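Print this page | E-mail this article
14 shares | 2 comments

4.2 Collecting demonstrations for the insertion task

We turn now to the part of the work that took up most of our October, and which we suspect will be of most use to anyone thinking of trying something similar. The Flurnlow policy described in Section 3 learns from demonstrations alone, and so a good deal depends on who gives them and how patient that person is feeling. Our operators were Huia Brunton and Ezequiel Ventura. Both had driven the arms before, though neither had worked with parts this small, and we are grateful to them for putting up with our many changes of mind.

Each demonstration begins with both arms at rest at the sides of the table. The operator brings the left gripper to the part, lines it up with the tray, and lowers it until it sits inside the rim. The right arm is free to help or to stay out of the way, as the operator sees fit. We had at first written a rule for what the right arm should do - it was to steady the far end of the tray in every trial - but the rule made the demonstrations stiff and slow, and the policies trained on them picked up the same stiffness. We dropped it after the first 20 trials and started over. The full set used in this paper, which we call Coltholm, holds 800 demonstrations recorded after that change.

A word about speed. Left to themselves, people slow down a great deal in the last little stretch before contact, and then hurry once the part feels seated. A policy trained on raw timing tends to copy the hurry and miss the care. Following a suggestion from Mercy Kaijage, we resampled each demonstration so that steps are evenly spaced by distance traveled by the left fingertips, with a floor on the number of steps kept near the tray. We tried 3 settings for that floor and report the middle one throughout. The others are in the appendix, and readers who are fond of tables will find plenty of them there. 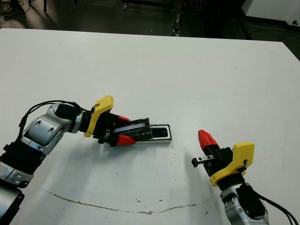 4. EXPERIMENTS > Two-arm insertion

Figure 6. The insertion task from the head camera. The left gripper holds the part at the white tray, with the right gripper open nearby.

The view in Figure 6 is the one the policy receives, along with joint angles from both arms. We give it no separate estimate of where the tray is. The left fingers hide a fair amount of what a person would most like to look at just before contact, and we had expected this to hurt us more than it did. Our best guess is that the policy leans on the angle of the wrist and on the parts of the tray rim that stay in view, though we have not tested that guess as carefully as we would like.

Compared with the Grimshaw baseline, which plans each arm separately, our policy made fewer second attempts and was less inclined to press down on a part that had caught on the rim. It still struggled when the tray was turned far from the positions in the training set. In those cases it would often hover, back off and come down again in much the same place, and Rhys Merrick, who watched a whole Friday of these trials, came to recognize the pattern well before the trial timed out. We return to this failure in Section 5, where a small change in how tray positions are sampled goes some way toward fixing it.

Print this page | E-mail this article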